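The Rack at Skála

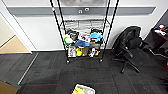 Janka Hájek thought the whole lot should go in a bag by noon and be driven to Kilcombe before anyone had a chance to get sentimental about it. She had said so on the phone, and then she had said it again in a message, with the word bag in capitals.

Kamil didn't answer the message. He sat in the office chair and turned it a few degrees toward the shelves, then back toward the desk.

His uncle had left instructions. Of course he had. The old man had left instructions for defrosting a freezer he didn't own. According to the sheet, the contents of the wire rack in the back office were "the start of the museum," and under no circumstances were they to be broken up.

"Museum of what?" Kamil had asked the lawyer, a patient man called Babatunde Edet.

"It doesn't specify."

"Does it have to be a museum?"

"It says the start of one. I suppose you could argue it's been started."

Kamil doubted there had ever been a museum. There had been a toy business, Gruvwood, which had made money for a while and then had made excuses. There had been talk of a shop in Cluston. The museum sounded like the shop with the rent taken out.

He got up and had a look. A yellow ball. A brown paper bag, which he left alone for now. Something light blue, plush or just fabric, at the end of the middle shelf that might have been worth a child's affection once, though he couldn't picture the child. The box on the bottom shelf had been stood upright with its picture facing out, the way you'd do it in a store window, and that annoyed him more than the rest. It meant somebody had cared how it looked.

"He told me one of them was worth 965," said Vilém Jurčo from the doorway. He had worked for the uncle for years and had come for his coat.

"965 what?"

Vilém thought about that. "He never said."

"Which one?"

"He never said that either."

"Did you believe him?"

"I believed him about the freezer," said Vilém, and went to find his coat.

Kamil pushed the rack to see if it would roll. It had casters, but the carpet held on to them, and the ball shifted against the paper bag and the bag made a small dry sound. He stopped pushing. He had promised Janka he would not open anything, on the theory that opening things was how people ended up keeping them. It was a sound theory. She had a garage in Kilcombe that proved it.

He opened the bag.

Inside was a stack of price tags tied with string, the kind you write on by hand. His uncle's writing, small and slanted. The first one said 4. The next said 50, crossed out, and then 4 again. None of them said what they belonged to.

"Well, that's no help," Kamil said to the shelves.

His phone buzzed. Janka wanted to know if he had started.

He typed that he had. He looked at the tags a while longer, then picked one that said 4, turned it over to the blank side, and felt around in his jacket for a pen.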